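Facilities Desk, Avville site
Ticket: Clicking noise in Blackwood room
Opened by: Rochelle Haddad
Assigned to: Wekesa Makokha
Priority: Low (was Medium, see notes)
Status: Open, monitoring

Rochelle Haddad, Tuesday 8:10 am
Still getting the clicking in the Blackwood room. A sharp tick, sometimes two close together, then a kind of crackle. It does it early in the morning and again after 5 when the heat drops back. The last ticket was closed as "building settling." The building has been up for decades, so I don't know what it has left to settle. Please don't close this one with the same note.

Wekesa Makokha, Tuesday 9:35 am
Reopened under this number. I didn't write the settling note and I don't buy it either. Vedent did the vents last March and their report says thermal movement in the ductwork, fixed by new hangers. I have the invoice (2,000, parts and labor). If the hangers fixed it we wouldn't be talking.

Went in and stood there with the heat on. Heard it twice. Both times it sounded low and to the left, nowhere near the duct. Could be my ears. The room echoes and I wouldn't swear to a direction in it.

There's a plastic water bottle in there, the thin kind, and it looks empty or close to it. The shoulder is all creases.
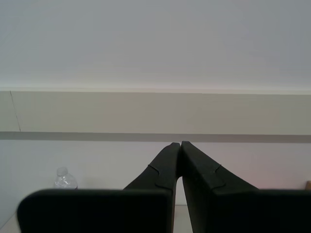

Attachment 1. Water bottle with the cap on, upper part only.

Anybody who has left one of those in a car knows the noise they make when the air inside warms up. I'm not saying that's our tick. I'm saying it should have been ruled out before anybody spent money on hangers.

Rochelle Haddad, Tuesday 10:02 am
A water bottle. I've been hearing this since winter. Are you telling me it's been the same bottle since winter?

Wekesa Makokha, Tuesday 10:20 am
No. People leave bottles in there all the time. We get Gristosier cases of 80 and they end up all over this floor. One goes, another one shows up. But I agree it's a thin theory and I'd want to see it fail or hold up before writing it down as the cause.

Steps so far:
Heat from 66 up to 72, bottle left where it was, cap tight. One tick in 40 minutes.
Same again with the cap loosened. Nothing in 40 minutes.
Cap tight again. Nothing.

So one tick with the cap on, and then none with the cap on. That proves very little. I wouldn't accept it from a contractor.

Rochelle Haddad, Tuesday 1:15 pm
Talked to Vedent on the phone. Now they say it isn't the duct, it's the banded surface, expanding at the joints. They offered to come out and "re-seat" it. They were 100 percent sure, same as they were 100 percent sure about the hangers. Can you look before I say yes to anything?

Wekesa Makokha, Tuesday 2:40 pm
Looked.
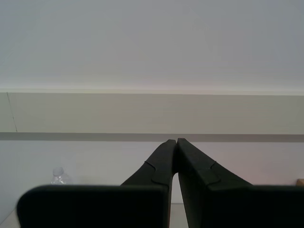
Attachment 2. Pale surface with the horizontal bands, as it is today.

It's plain and light colored, divided into bands. A photo won't tell you whether it moves, so I put my palm on it through a full heat cycle and felt nothing shift. I pressed along the divisions where I could reach. No click, no give. Vedent hasn't tested it at all as far as I can tell, they've just moved the blame over from the duct.

My recommendation: don't book the re-seat. Ask them in writing what they expect to find and what they'll refund if they're wrong.

What I'd like to do instead:
Take every bottle out of the room tonight and keep them out for 7 days.
Leave the heat schedule alone.
Rochelle to note the time of any tick, and which side of the room it seems to come from.

If it keeps ticking with no bottles in there, I drop the bottle idea and we pull a ceiling tile near the first vent.

Rochelle Haddad, Tuesday 2:58 pm
Fine. I think you're going to be pulling that tile. I'll keep the list on the back of the door. Told Vedent no for now.

Wekesa Makokha, Tuesday 5:30 pm
Bottle out. Lowered priority to Low, left the ticket open. One tick at 5:22 while I was on my way in to get it, for what that's worth.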